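Gedura Opens 300 Furnished Rental Units, Takes Over Linen Service

11 August 2025

Gedura, a manager of furnished apartments for mid-term renters, has opened 300 units in its Cellum building and will begin handling linens and housekeeping there with its own staff. The company now manages 858 units.

Tenants can sign for terms of three to 18 months. Sheets, towels and kitchen cloths are included in the rent and changed every two weeks.

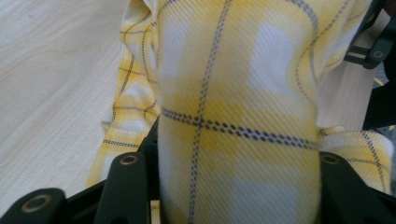 Yellow-and-white plaid cloth.

"Tenants told us they wanted one bill and one phone number," said Rasha Atallah, chief executive of Gedura. "Linens were the last thing we still sent out to another company."

Deposits will be held in a separate account and returned within 9 days of move-out. The same terms will apply to existing leases at renewal, starting in March.

Leasing is open now. Property owners with questions about management contracts should write to Consuelo Giraldo, owner relations, at the Gedura main office.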